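Chapter 4
Packing: Lists, Layers and the One-Bag Question

Before you start
Read Chapter 3 first (budgets). You'll need your trip dates, a kitchen or luggage scale, and the blank list from the back of the book.

Most packing trouble starts with the list. Too long, too late, or copied off somebody else's trip. Þórarinn Thorlacius, who wrote the first version of this course, made students pack for a trip to Brondus in July using only the weather table and a bag limit. Half of them brought a winter coat. Brondus in July is 31 degrees in the shade (Celsius, check your units).

So, weight first. Then volume. Then what you actually like wearing. In that order, at least for this chapter.

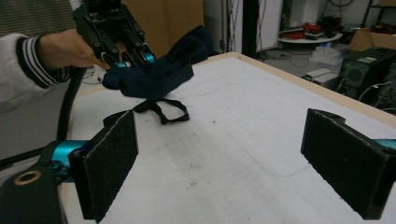 Soft things pack last. Shoes, chargers, wash kit go in first, at the bottom or against the back panel, and cloth fills in the gaps. Dark colors are handy, they hide travel dirt and go with each other. A piece of navy fabric bunched up on a white table, thin black strap looped out in front, could be a bag or could be clothing, and at 5 a.m. you don't want to be guessing either. So label your pouches. Tuck straps in before you close the zipper, loose ones catch on luggage belts. Rolling vs. folding: see 4.3, the short version is roll knits, fold anything with a collar.

Key terms
Base layer. Carry-on allowance. Dead weight (things packed and never used). Packing cube. Wear-twice rule.

A worked case. Emília Kuruc is going to Sterkanari for 20 days, one bag, trains mostly. Her first list comes to 30 items. She weighs everything, and her jacket alone is 1,895 grams. Out it goes, a light shell plus a sweater comes in. Then she drops the second pair of jeans and the hair dryer, becuase the guesthouse has one. We come back to her list in 4.2 and again in the review.

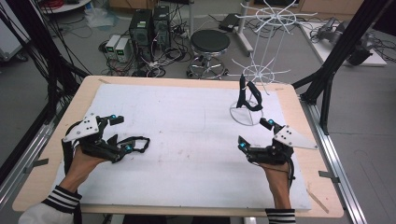 Figure 4.2. Both hands at work over a large white board.

What this chapter covers
4.1 Reading a weather table without fooling yourself
4.2 Cutting the list
4.3 Rolling, folding, stuffing
4.4 Airline rules, and where too look them up
4.5 Laundry on the road

Warm-up activity
Write down everything you packed on your last trip. From memory, no peeking at photos. Cross out what you never used. Weigh the crossed-out pile if you still own it. Bring the number to class.

Students doing the Fraser route project should use the Zasix worksheet instead, same steps, more columns. Keep your crossed-out list either way, it's needed for 4.2.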